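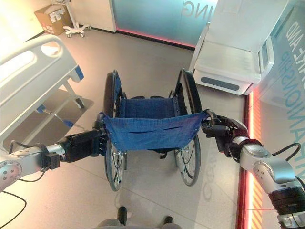
Why does the loans list show more items than the store holds?
The overnight import adds a second record when an asset number has a trailing space.

Ticket: Stultness stock module, duplicate records
Raised by: Zoia Karpenko, Bindov equipment loans
Status: open

Support closed this in December as "user error". I don't accept that. We have 1,262 items on the shelf count and the module reports 2,507. Two people would have to type very fast to make that mistake by hand. 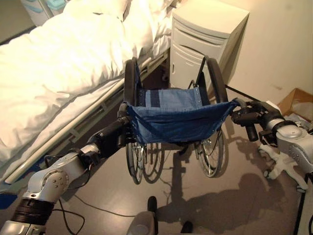

I cleared the cache as told, then logged out and in again. Same total. I doubt the cache was ever involved — the printed report is wrong too, and it comes straight from the server.
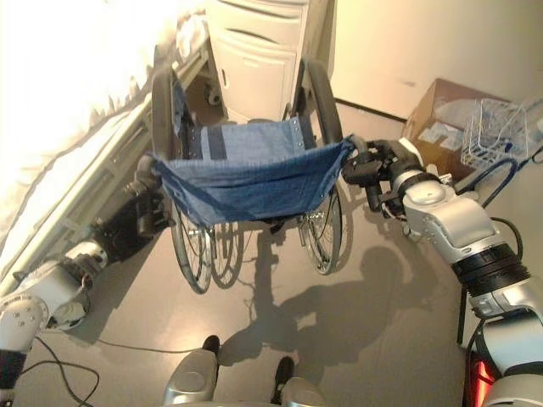

Folding wheelchair with blue seat.

Reply from Safta Furtună, Clukimitz support, 14:10
Please try the trim setting under Import, then run the job again.

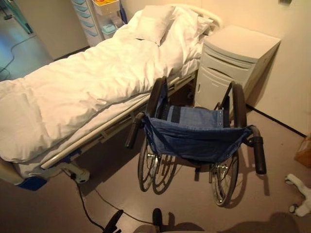 Tried it. The total dropped, but the old duplicates are still there and I can't delete them in bulk. "Fixed in the next release" is what we heard last time. Leave the ticket open until I've seen a clean import.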